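**Best way to store rubber bands and small desk bits without them ending up in a knot?**

Posted by zostusix

I've got a long wooden work surface in the spare room, 1460 mm wide, and it has slowly filled up with small stuff. The worst of it is rubber bands. I reuse them for post and seed packets, and they end up all over the place. I bought a few little black mesh baskets to sort things into, plus a low perforated metal shelf on short legs to get some of them off the worktop.
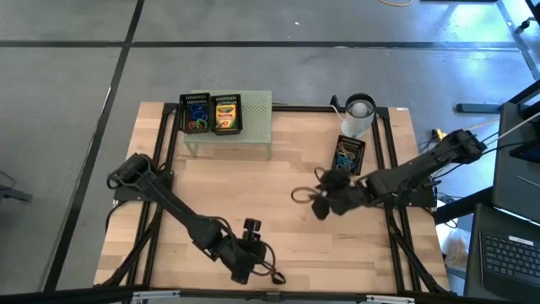
My trouble is that the bands go in fine and then come out in a clump when I only want one. The older ones also go sticky by October. Should I be sorting by colour, by size, or just using something with a lid? I don't want to spend more than 6 pounds.

---

**Venedstead**

Size, definitely. Colour is no use when you need one that fits a parcel. Keep the big ones in one basket and the small ones in another, and don't fill either past halfway. They tangle when they're piled up. For the sticky ones, throw them out. Once they've gone they mark whatever they touch.

Sunlight is what ruins them, so if the worktop is by a window, move them to the back or into a drawer. A lidded tin does the job. I had mine from a charity shop for 19p.

---

**abubakari_893**

just hang them on a hook

---

**Jondel**

The hook works for large ones but small ones ping off. I use a cardboard tube standing on end with the bands stretched round the outside, loosely. You can see every size and pull one off the top. Keep crayons and pens in a separate basket or you'll be picking bands off them. A bit of talc helps with sticking too, though it gets on your hands.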